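Filed under: Equipment planning > Hand-held grippers > Budget questions

Planning a hand-held gripper station: frequently asked questions

These questions come from labs and small shops that are pricing a first tabletop station with Rillstead grippers. Prices are list prices in US dollars, before tax and freight.

What is the smallest setup I can order?
One station kit. It covers two hand-held grippers, brackets, cables and a recording box. The kit lists at $2,000. Tables, computers and storage drives are not included.

Do I need two grippers?
For most household tasks, yes. One hand steadies a container while the other works with a stick, a tube or a cap. Buyers who start with a single gripper usually place a second order, and pay freight twice.

What kind of table should I budget for?
Any flat table that does not rock. A light wood top with rounded corners and a cable grommet is adequate. Clip the top down at the front corners if it is a loose panel. Leave clear floor on both sides of the operator, and plan the power strip and cable runs before the table goes in. 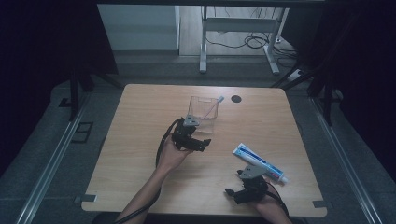 Drunduvville wrote in to say that their floor plan allowed for the table and nothing behind it, and that they ended up moving a cabinet to get at the outlets. Their advice is to draw the cables on the plan at full length. We agree. Add slack for the operator's reach, then add the run to the recording box.

What should I buy for the operator to handle?
Ordinary goods. Clear plastic cups, toothpaste tubes and short lengths of cable are cheap and easy to replace. Set aside a small monthly amount and charge it to supplies. Buy duplicates of anything that creases, as tubes do.

Are thin items a problem?
They decide which pads you need. Flat, upright pads that meet squarely will close on a thin cable. Pads that have gone out of line will leave a gap at one end. If thin items are the main part of your work, order the lined pads and a spare set.

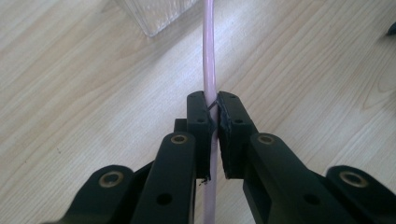

Photo: Rillstead applications desk

What wears out first?
The pad lining. Look for loose fibers along the edge at each weekly check and replace the pads in pairs. The brass bushings at the pivots last much longer. Scuffs on black plastic parts are cosmetic and are not covered by warranty.

How should I plan for spares?
Our bench unit at Flunudcombe ran 1,007 sessions on its first set of bushings. Pads were changed several times in that period. Put pads in the operating budget and bushings in the capital budget.

Can the grippers be leased?
Yes, for terms of over six months. Pads are billed separately.

When should I order?
Orders placed by March ship in the same quarter. Extra cables ship from stock.

Comments

Khổng: Does the kit price include the right-angle cable ends? Our quote had them as a separate line.

Rillstead support: Separate line. They are optional.

gantry_b: Would like to see a price for the lined pads on this page. I had to email for it.

mfl: We got the table second-hand and it was fine. The drives cost us more than we had planned.

Contact: Rillstead sales desk | © Rillstead | Back to top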